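Saturday, 7:40 a.m.

Odds-and-ends bin again. I put it off through January and the list had gone stale. The Skaldale inventory sheet still shows 1,306 lines, and the bin gets one of them: "misc., metal, divided." No contents given.

Started with the main compartment. Green see-through cup, white piece with rounded corners, yellow stepped block, long black item with the arched recess, small gray-blue soft thing. Five entries, all new. The white one goes down as "soap-shaped" until I find the Oltmanns order slip.
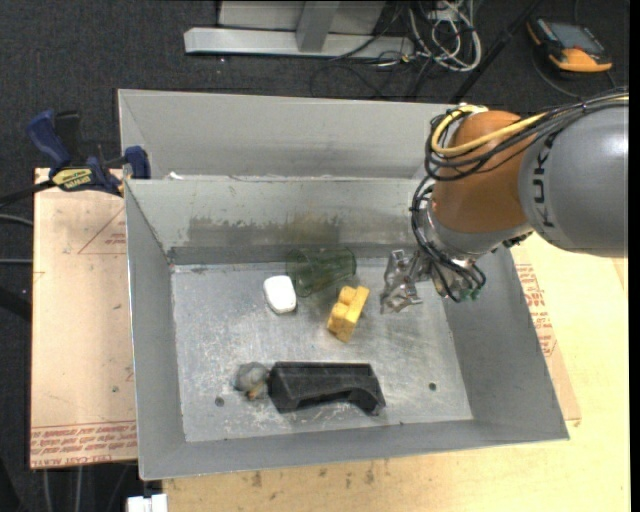 Back wall needs attention. Dark smudging in a wide band, worst toward the left. Plan is a degreaser at 1:40, 3 minutes, then a plain rinse. The floor scratches can stay. Noted the scrap on the divider, white, to be thrown out.

Label format for the new entries: Zunard code first, then color, then shape. Fuklow wants the sheet by noon. Still need to order labels, the narrow size.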